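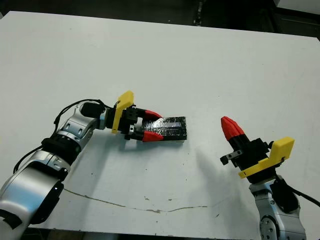 White tabletop, matt surface

Kavum worktop, white

The Kavum is a plain rectangular top for workrooms, studios and packing areas. It is sold by Ullside as a top alone or with a Pruvost frame. The surface has a matt finish and wipes clean with a damp cloth and a little washing-up liquid. Do not use scouring pads or cream cleaners.

Tops are made to order at our Etisau workshop. Orders placed before the end of October are delivered the same year. We do not deliver on a Sunday.

Sizes and weight

Depth: 700 mm
Length: 1656 mm
Weight, top only: 39 kg
Greatest spread load on a Pruvost frame: 98 kg

The load figure is for a frame standing level on a hard floor. On carpet, put the wide feet on first. They are in the bag with the bolts.

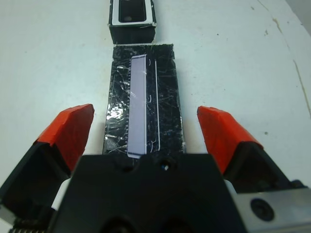 Close view at table height

Edges and corners

All four edges are sealed before the top leaves us. If you drill a hole for cables, seal the cut the same day with the tube supplied. Corners are square as standard. Rounded corners can be ordered at no extra charge but add a week to the making time, and rounded tops cannot be returned.

Small scratches can be treated with the repair stick (sold separately, two to a pack). Rub along the scratch, leave overnight and buff with a dry cloth. Deep cuts need a new top. Old Pruvost frames with the four-bolt plate will take the current Kavum. The earlier three-bolt ones will not.

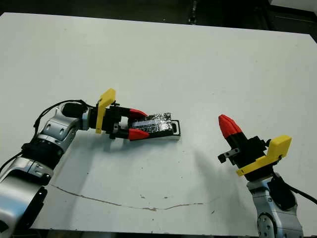 Ordering and questions

Tell us the frame height you want when you order, as legs are cut to length. Trade accounts are looked after by Nadège Mallet. For spare bolts, feet and repair sticks, ask for Clémence Caron in the parts office, open from 8.30 am. Please have your order number ready. It is on the label under the top, next to the left front leg.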